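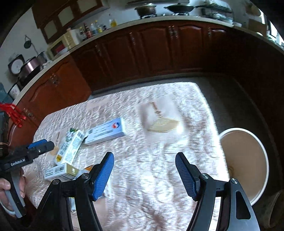 1/ The Stirwood workshop has published its care routine for the Vellus hand-held gripper pair. This thread summarizes the main points for operators and site leads. The full sheet is held by Elin Gape at the Zotthorpe office.

2/ The routine covers the left and right tools of one set. The two are to be treated as a single machine. If one tool is withdrawn for repair, its partner is withdrawn with it, and the set keeps its number throughout.

3/ Finger pads first. The blue pads carry a fine crosshatch texture, and the texture is what holds a smooth carton. Wipe each pad with a lint-free cloth and plain water before the first session of the day. Solvents are not permitted. Alcohol wipes count as solvents.

4/ Inspect the crosshatch under a desk lamp. A pad is replaced when the pattern can no longer be felt with a fingernail at the tip. Pads are always replaced in pairs. Record the change on the set card with your initials.

5/ Pivot screws. Each arm turns on round silver-capped pivots. With the tool open and unloaded, move each finger gently from side to side. Any play that can be felt should be reported to the workshop. Operators are asked not to tighten the pivots themselves. Two arms were returned last May with the caps scored by the wrong driver.

6/ Service interval. The pivots are cleaned and lightly greased after some 1,000 grasps, as shown by the session log. Omprakash Grewal reads the log and issues the recall notice. Please return the set on receipt of the notice, even if it appears to be running well.

7/ Opening and closing check. Squeeze the handle fully and release it slowly, three times. The fingers should meet evenly along the pads and return to the full open position without a catch. A catch near the open end usually means grit in the linkage.

8/ Grit, flour and paper dust are the common causes of trouble in home kitchens. Blow the arms out with a hand bulb before packing up. Canned air is not to be used, as it drives dust further into the joints.

9/ Session setup. Lay out mixed packages for the warm-up: long boxes, flat boxes and at least one item of paper or thin card. Tall open containers belong toward the side of the table. If the table is covered, check that the cloth does not lift when the pads close near it.

10/ Camera view. Both fingertips must be in view when the tool is fully open. If either tip drops out of view, stop and reseat the mount. Sessions recorded with a missing fingertip cannot be used, and Meredith will return them to the site.

11/ Storage. Sets travel with the fingers open and nothing between the pads. Pads left pressed together over a long period take a permanent mark.

12/ Repairs are handled by Caradog Jarman at Stirwood. Loan sets may be requested through Manee Kongkaew. The routine applies to all sites from February 16, 2023, and replaces the earlier two-page note.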